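Iridport sim bench, February 2026 (Friday)

Stop test day. Samer wanted the stop logic run through the house scenes before anyone moves it over to the real arm, so I loaded the room with the dresser and the washing machine and left the object set as it was. Controller build is the same one Ulises tagged for the hardware, no sim-only patches. Remember that part, it matters further down.

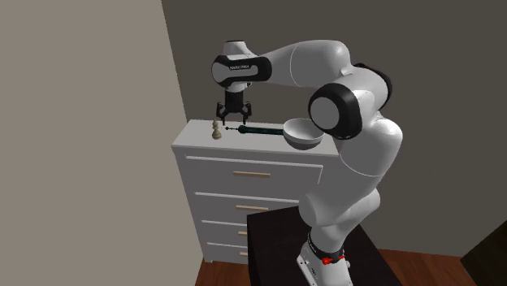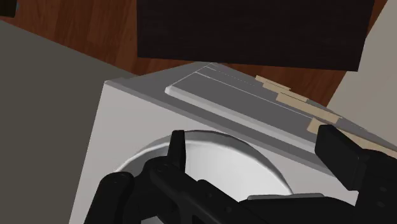
The stop didn't fire. Well – it fired, but so late that it may as well have stayed home. The test is dull on purpose: bring the hand down toward a surface, let a finger touch, and the contact monitor is supposed to cut the motion within 80 ms. I picked the dresser first because the top is flat and easy to reason about, and I started from a hover with the fingers slightly open over the green pump, its nozzle toward the pawn. I figured if anything went wrong I'd get a nice clear mess with the pump shoved into something. What I got was a finger sunk into the dresser top by a good part of its length, arm still pushing, torque climbing on the elbow joint, and the status panel telling me everything was fine! Then it stopped, with the event log giving a perfectly normal "contact stop" line as if it had done me a favor.

Ran it again, same thing. Ran it with the pump moved out of the way, same thing, so it isn't the small objects confusing the contact solver (my first guess, and I was pretty attached to it). Switched to the washing machine and came at the front face with the hand open. Same late stop against the door.

Went to get Fidelina at that point. She asked what the monitor was subscribed to. I said the wrench estimate, obviously. She asked which one. Good question.

What we found, in the order we found it:

The monitor listens to the filtered wrench topic. The filter is the Drakik one, and somebody bumped its window when we were chasing noise on the wrist back in June. I checked the commit. Somebody was me. At the old rate that window was harmless. Since then the publisher got slowed down to keep the Bedoya logger from choking, and the window is set in samples and not in seconds, so slower publishing made the filter longer without a single line of filter code changing. Worked it out on the whiteboard and then measured it from the log: 528 ms from first contact to stop. The limit is 80. I wrote both numbers on the board and looked at them for a while.

The status panel reads the same filtered topic, so of course it agreed with the monitor. Two green lights off one wire.

And the regression test passes! It has been passing all along. It steps the sim 4000 times, checks that a contact stop shows up somewhere in the run, and goes home happy. It never looks at when. Conall Ní Bhriain wrote a note next to that test asking for a timing check and I remember reading it and thinking yes, good idea, and then having lunch.

Now the bit that made me put the coffee down. The hardware branch has the same window and the same slow publisher. The arm has its own built-in collision limits under ours, so it wouldn't be completely on its own, but our stop is the one people think about when they lean in to fix a cable. I messaged Jairo Mosquera, who had the Flallar cell booked for the afternoon, and he hadn't powered up yet. He hung the tag on the enable switch and sent me back a single thumbs up. No motion on the real arm until this is closed. If you're reading this because you want your slot back, sorry, talk to Samer.

What I changed today, sim branch only:

Monitor now takes the raw wrench with a short debounce. Filter window is in seconds. Status panel shows the age of the last message it used, and goes amber if it gets old.

Reran the dresser touch and the washing machine touch. The stop comes well inside the limit on the dresser every time. On the washing machine I got one false stop with nothing touching, while the wrist was turning quickly, and I think that's the noise I was trying to hide in June coming back to say hello. Raised the threshold a little and it went away, but I don't love that as a fix. Joint 7 friction model looks suspicious to me. Ulises thinks it's the hand payload, and he has the mass in the config down as a round number, so he may be right.

Still open:

– timing assert in the regression test (mine, before anything else Monday)
– somebody who isn't me to review the monitor change, Fidelina said maybe
– payload numbers for the hand, weigh it properly
– go through the old hardware logs for late stops. There are 135 sessions since the publisher change and I'd like to know if any of them had a real contact in them
– tag stays on the switch until Samer signs

Logs are in the shared folder under today's run, the bad ones have "late" in the name. Please don't tidy them up.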